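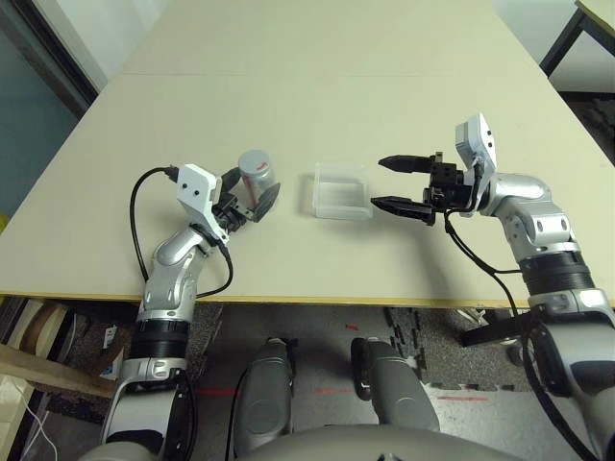
Week two of comparing grippers on the two-arm setup. Posting notes as I go, mostly so Rosaura Ríos and I stop arguing from memory.

The candidates are the stock Villey fingers and the Brekent pair. Same arms, same controller, same table. Only the fingers change.

Task is jar into bin. Left arm takes the jar, right arm steadies the bin or takes the handoff. We run it in blocks of 100 and reset by hand.

The clear jar is the hard part. The wrist camera loses the jar wall against a pale tabletop, so depth comes back full of holes. The lid reads fine. I now aim off the lid and offset down.

Villey so far: 186 clean grasps over 2 blocks. Most misses were the finger tip touching the jar before the close command and tipping it.

Brekent closes slower but centers the jar better. It also draws more current when it holds, and the wrist gets warm after a long block. Numbers once the second block is done.

Cables are still my biggest complaint. The loop under the wrist needs slack for full rotation, and slack drags on the table. Trying a shorter lead from Suvomar next.

Price check, as people keep asking: the Brekent pair was $2,550 with the mounting plate. The plate did not fit our bracket and had to be redrilled.

Handoff tests start tomorrow morning. Logs go up when Rosaura has cleaned up the timestamps.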